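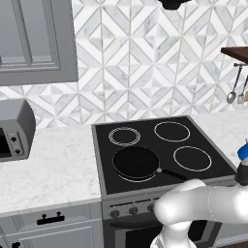 La carta de Clesard llegó en abril, dentro de un sobre con ventanilla, y mi hermana la dejó encima de la nevera sin abrir porque pensó que era del seguro. La abrí yo cuatro días después. Decía que el pozo de nuestro padre figuraba a su nombre en el registro de aguas, que la inscripción caducaba y que los herederos teníamos que presentarnos en la oficina de Vusero con la escritura, el certificado de defunción y un plano.

No sabíamos que el pozo estuviera registrado. Mi padre decía siempre que lo había hecho él solo y que no le importaba a nadie.

Fuimos en mi coche. De la casa de mi hermana a Vusero hay 43 kilómetros, casi todos de curvas, y ella se marea si no va hablando. Habló de la cooperativa, de la rodilla, de un abrigo que había devuelto. Al pasar el puente me preguntó si yo quería el terreno.

—No lo he pensado —dije.

—Llevamos dos años sin pensarlo.

En la oficina nos atendió una mujer joven con el pelo mojado. Miró la escritura, miró el certificado y preguntó por el plano. Le di el que había encontrado en el cajón de las facturas, dibujado a lápiz en el reverso de un calendario de Semillas Golestani. Salían la casa, la higuera, el muro y una cruz con un número al lado.

—Este plano no vale —dijo—. Tiene que venir firmado por un técnico.

—¿Y cuánto cobra un técnico?

—Depende. Unos cobran 300 y otros cobran 600. Clesard tiene los suyos.

Mi hermana preguntó qué pasaba si no lo presentábamos. La mujer dijo que la inscripción se perdía y que el pozo habría que sellarlo. Lo dijo sin levantar la vista, rellenando un papel. Luego nos dio el papel. Era una prórroga hasta final de mes.

Comimos en un bar frente a la gasolinera. Mi hermana pidió lentejas y yo también. Estaban saladas. En la tele daban una carrera de bicicletas sin sonido.

—Vamos a verlo —dijo ella.

—¿El pozo?

—Ya que estamos.

El terreno queda pasado Ziltico, a la izquierda, por una pista que el ayuntamiento arregla cuando hay elecciones. La cancela estaba cerrada con alambre. Mi hermana lo desenredó con cuidado y se lo guardó en el bolsillo para volver a ponerlo al salir.

La casa no se había caído. Yo esperaba encontrarla peor. Le faltaban tejas en la parte de atrás y una contraventana colgaba de un solo gozne, pero la puerta abrió con la llave de siempre, empujando con la cadera. Dentro olía a ratón y a leña. En la mesa seguía el hule de mi madre y, en el clavo de la pared, el sombrero. Ella lo descolgó, le sopló el polvo y lo volvió a colgar.

Salimos por detrás. La hierba nos llegaba a la rodilla. La higuera había echado ramas hasta el suelo y tuvimos que rodearla por el lado del muro. El brocal estaba donde yo lo recordaba, aunque más bajo. De niños nos parecía una torre y teníamos prohibido acercarnos. Mi hermana se acercó una vez, con siete años, y mi padre la levantó por el cuello del jersey y la llevó así hasta la cocina, con los pies en el aire. Después no le dijo nada. Le puso un vaso de leche.

Quitamos la chapa entre los dos. Pesaba mucho y debajo había caracoles.

—Tira una piedra —dijo.

Tiré una piedra. Tardó en sonar y sonó a agua.

Nos quedamos un rato apoyados en la piedra. Ella sacó el plano del bolso y lo puso encima del brocal, sujetándolo con las dos manos porque hacía aire. Buscó la orientación, giró el papel, lo volvió a girar.

—La cruz no está aquí —dijo.

Miré. Tenía razón. En el dibujo, el brocal era un círculo pequeño pegado a la higuera. La cruz estaba al otro lado del muro, en la parte que linda con el camino, donde nunca había habido nada más que zarzas.

—¿Qué número pone?

—Un dos.

Fuimos a mirar. Ella se metió primero, pisando las zarzas con las botas, y yo detrás, con un palo. Tardamos bastante. Yo me arañé una mano y se me rompió la manga. Encontramos un anillo de ladrillo a ras de suelo, tapado con tablas podridas y tierra, y en el centro una estaca con una cinta que había sido roja.

Aparté la tierra con el palo y levanté una tabla. El hoyo tenía la profundidad de un hombre con los brazos en alto, quizá algo más. Las paredes estaban bien hechas, el ladrillo muy igualado, hasta la mitad. De ahí para abajo era tierra. En el fondo había una pala.

—¿Tú sabías esto? —preguntó mi hermana.

—No.

—¿Para qué quería otro?

No le contesté. Me puse a calcular cuándo había sido el calendario de Golestani. Ella tuvo la misma idea y le dio la vuelta al plano. Era del año en que yo me fui y ella se casó. Mi padre tenía entonces sesenta y tantos y ya no plantaba más que tomates y unas cebollas. Con el agua del primero le sobraba.

—Son dos parcelas —dijo ella al cabo de un rato—. Mira la raya.

Había una raya, sí. Salía del muro y cruzaba el papel de lado a lado, tan floja que yo la había tomado por un doblez. A un lado quedaban la casa, la higuera y el círculo. Al otro quedaban la cruz y el terreno llano de abajo, el que da al camino. Las dos partes eran casi iguales. La de abajo no tenía agua.

Mi hermana dobló el plano por la raya. Después lo desdobló y lo guardó en el bolso, en el bolsillo con cremallera.

Volvimos a poner las tablas. Las cubrimos con tierra y con ramas por si entraba algún animal. Luego tapamos el primero con la chapa, que al bajarla me pilló un dedo. Ella me lo miró y dijo que se me iba a poner negro.

En la casa cogió el hule, lo sacudió fuera y lo puso otra vez en la mesa. Yo cerré la contraventana como pude y la até con una cuerda.

—La pala habría que sacarla —dije ya en la cancela.

—Con una escalera.

—Yo tengo una.

Sacó el alambre del bolsillo y lo enrolló como estaba, cuatro vueltas y el nudo. En el coche no habló hasta el puente. Pensé que se estaría mareando y bajé la ventanilla.

—El técnico, el de 300 —dijo—. Que mida los dos.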